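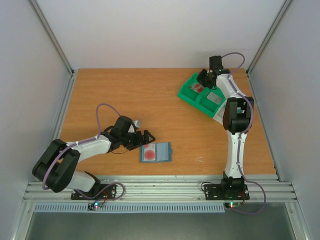
Bench notes, tray layout and card sorting
20 September 2019 – Kazimiera Domański
2 min read

Layout first. Work surface is the wooden tabletop inside the pale enclosure, aluminum rail along the front edge. The green tray has compartments and is the destination for sorted stock. The light-blue tray is small and takes whatever is waiting.

Stock for this round is the Breltdale sample cards, 74 in the box. Igor Makowska checked the box against the Cesix list before lunch and found two duplicates, both kept in. Duplicates go in the same compartment as their originals, do not start a new one.

Notes on handling:
– Pick up by the short edges. The coating marks easily.
– Keep the stripe side consistent within a compartment. Mixed orientation cost us 30 minutes in February when the Stępień set had to be redone.
– Stand a card upright before reading the stripe. Laid flat it picks up glare from the pale walls.

The card with the black stripe goes by stripe only, ignore any pencil marks on the back. Pencil numbers are from the old Flovel scheme and no longer match anything.

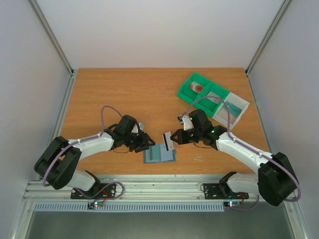 Open items

1. Compartment labels. Current ones are tape and lift at the corners. Igor has printed replacements, not yet cut.
2. Decide on a limit per compartment. I would say roughly 40 cards, fewer for the thicker stock.
3. Tabletop to be wiped with a dry cloth only. The cleaner left streaks on the wood finish.
4. Update the Cesix list with the duplicates – Igor has the file open, so ask him first.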